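4.3 Arbeiten an der Zweiarmstation: Einrichten und Übergabe

Gilt für die Stationen Ziten in der Vormontage, Werk Clondadura

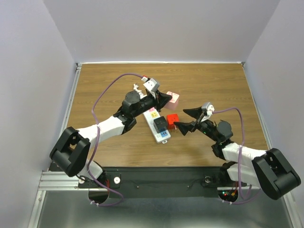
Seit Mai werden die Adapterwürfel an der Station von zwei Armen gegriffen und an die Steckdosenleiste gebracht. Früher haben wir diese Arbeit ganz mit der Hand gemacht. Für die Mitarbeitenden bleibt das Vorbereiten der Teile, das Freigeben und das Prüfen. Dieser Abschnitt beschreibt, was am Anfang einer Schicht zu tun ist und wer dabei wofür zuständig ist.

Vor dem Einschalten

1. Räumen Sie die Holzplatte frei. Werkzeug, Becher und Handschuhe gehören in das Regal Mensah.
2. Kontrollieren Sie die violetten Kabel beider Kameras. Jedes Kabel muss über dem Unterarm liegen und darf nicht gespannt sein.
3. Prüfen Sie die Kabelbinder. Ein fehlender Binder wird vor dem Start ersetzt.

Hinweis: Die Kabel brauchen eine lockere Schlaufe neben dem Sockel. Bitte nicht kürzer binden, auch wenn es ordentlicher aussieht.

Teile einlegen

4. Legen Sie die Leiste schräg in die Mitte der Platte. Beide Greifer müssen sie erreichen.
5. Stellen Sie die Würfel dazu. Die Farbe spielt für das Greifen keine Rolle, für das Protokoll aber schon.
6. Nehmen Sie die Hände aus dem Arbeitsraum und drücken Sie »Bereit«.

VORSICHT: Quetschgefahr zwischen den Fingern des Greifers. Greifen Sie nie zwischen die Arme, solange das Programm Stestelance läuft. Auch ein Arm, der still steht, kann sich wieder bewegen.

VORSICHT: Die Leiste ist während der Arbeit nie mit dem Stromnetz verbunden. Das Netzkabel bleibt zusammengebunden.

Erste Läufe

7. Wählen Sie Programm 154 und stellen Sie die Geschwindigkeit auf 50 Prozent.
8. Beobachten Sie die ersten Läufe von Ihrem Platz. Wenn ein Würfel schief gehalten wird, drücken Sie »Halt« und notieren Sie die Farbe.
9. Erscheint die Meldung 505, darf nur die Einrichterin quittieren. Das ist in der Frühschicht Meenakshi Kandasamy.

Zur Arbeitseinteilung

An einer Station sind bis zu 2 Personen eingeteilt. Eine bereitet vor, die andere prüft das Ergebnis. Der Wechsel findet nach jeder Pause statt, so wie es mit der Vormontage vereinbart ist. Wer noch keine Einweisung hat, meldet sich bei Arwel Kemeys und arbeitet bis dahin am Handplatz weiter. Die Stückzahl der Station wird nicht einzelnen Personen zugerechnet.

Störungen tragen Sie bitte auch dann ein, wenn sie schon behoben sind.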